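Posted on May 5, 2014 by Siiri Rimkutė
Filed under: Bits and Bobs, Computers, Sorting Things Out

So the great processor sort-out has finally begun! Regular readers will remember me moaning back in November about the biscuit tin of old chips that came home with me from the Dultthorpe swap meet. I paid far too much for it (no, I'm not telling you) and then shoved it under the stairs, where it stayed all winter, rattling whenever I fetched the hoover.

What finally got me going was Marta Stetsiuk asking if I had a spare for the old desktop at her mum's. I said of course I did, loads, and then spent a whole evening tipping chips on to a tea towel and squinting at them with a torch. Half had their lettering rubbed to nothing and a couple were stuck together with something brown that I'd rather not think about. I did find one for her in the end, but I was cross by then and my tea had gone cold.

So, new system. The loose-in-a-tin method is banned, and everything is going into proper holders where it can stand up on its own and not rub against its neighbours. I've been through egg boxes (too big, and they shed), a stamp album (don't), and the little drawers from Fikberg, which are lovely for screws but the chips slide about and end up in a heap at the back. A slot is what you want. You hold the chip by its sides, line it up and there you are.

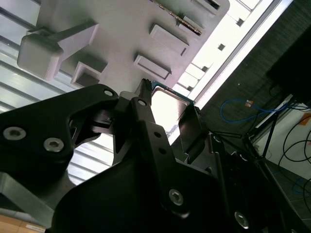
Edge-on at the slot, shiny side catching the light.

I do think they're rather handsome from that angle. You get the thin line of teal green from the board and then that silver lid, which goes nearly white if there's a lamp anywhere near. It's a pig to photograph and a magnet for thumbprints. I wipe mine with a glasses cloth before they go away, and I've become quite strict about picking them up by the edges. Marta says I handle them like after-dinner mints.

As for labels, I started out with a beautiful colour-coded scheme and gave up by bedtime. Now it's a strip of masking tape along the front with whatever I can read off the lid in pencil. Anything I can't read goes in the mystery row, and 14 of them live there so far. If anyone knows a good way of bringing up faded lettering, please shout! I've tried chalk and I've tried breathing on them.

Next job is the memory sticks, which are in a Kandasamy pickle jar (washed, but still a bit limey) and which I'm told I should be keeping in something kinder. Then there's the carrier bag of fans from Brukum. I haven't looked in it yet and I'm in no hurry.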